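Slide 6 - what the money buys

The Ballitz quote covers one two-arm cell. Davitz came in lower, but left out mounts and cabling. Follell wants both on the same basis before February. Put the line items up and leave them up.

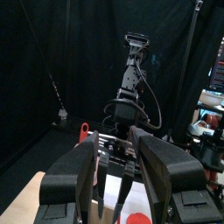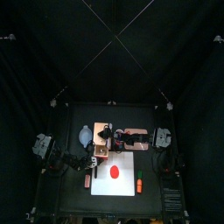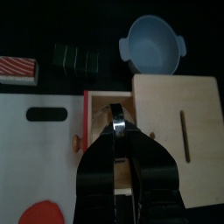 Slide 7 - consumables and spares

Gripper fingers are the item people forget. Budget four sets per cell per year, plus four spare cables. Jara carried no spares in its first plan and had to order at rush rates.

Set aside 3,000 dollars per cell for wear parts. Keep that line separate from the service contract - purchasing will try to merge them.

Lead time on servos is three months. Order with the arms.

Pause for questions on floor space. Then slide 8, depreciation.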